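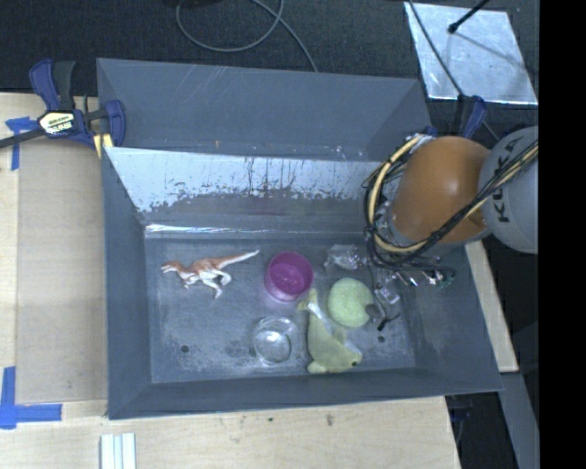 One customer wrote to us that her parcel from Illen showed "delivered" for two days, but her mailbox stayed empty, and she asked if she must pay again.

Filed under: Help > Shipping & Returns

Do I pay again if my parcel is lost?
No. Write to us within 16 days and we send the order again or give the money back.

How much is shipping?
Orders over $85 ship free. Under this sum you see the price at checkout, before you pay.

Can I change the address after ordering?
Yes, until the parcel leaves Fontes. After that only the carrier can change it — please call them directly.

Can I return Ella bed sheets?
Yes, if they are not washed and the label is still on. Pillowcases sold as a set must come back as a set.

Do you ship to Floltenano?
Yes, but only on Tuesdays, so the order can wait some days with us.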